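Casting out nines, and other things I got wrong in 1989

My aunt taught me to check long multiplication by adding up the digits, and for years I believed it was witchcraft. You add the digits of each number until one is left, multiply those, and see if the answer's digits agree. Take 118 times 8. The digits of 118 come to 10, then 1. One times 8 is 8. The answer is 944, which gives 17, which gives 8. Lovely.

What she left out is that 494 passes too. So does 449. I swapped digits in a school test, ticked my own work with great confidence and got 2 marks for neat handwriting.

Špela Kadrić wrote in to say you should cast out elevens as well: add and subtract the digits alternately, starting from the right. For 944 that gives 4 - 4 + 9 = 9. For 118 it's 8 - 1 + 1 = 8, and 8 times 8 is 64, which is 9 after you take away 55. It agrees, and 494 doesn't. I am annoyed at how good this is.

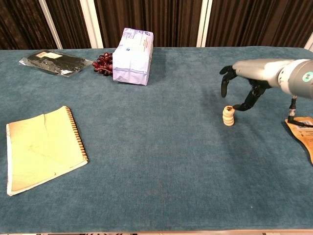
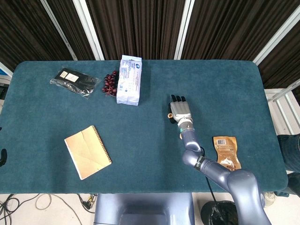

Page 2 of 8

Doina Yordanov wants sevens next. I've tried sevens. Long division is quicker, and less upsetting.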